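The Griltbridge Winter Chili Walk has been moved from the riverfront to the fairgrounds, organizers said Sunday.

The February event will keep its noon start. Parking at the fairgrounds is free, and the Steron Street gate will open at 11 a.m.

Event director Ertuğrul Keskin said work on the river wall has closed the lower path and left no safe route between the food tents.

"We looked at putting it off until spring, but the cooks already had their dates set," Keskin said.
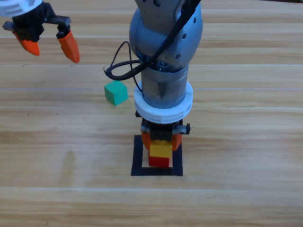

The walk sold 390 tickets last year. Tickets already bought for the riverfront will be honored, and refunds are available at the Bikonent box office for anyone who can't make the new location. Live music is planned for the exhibit hall from 2 to 3 p.m.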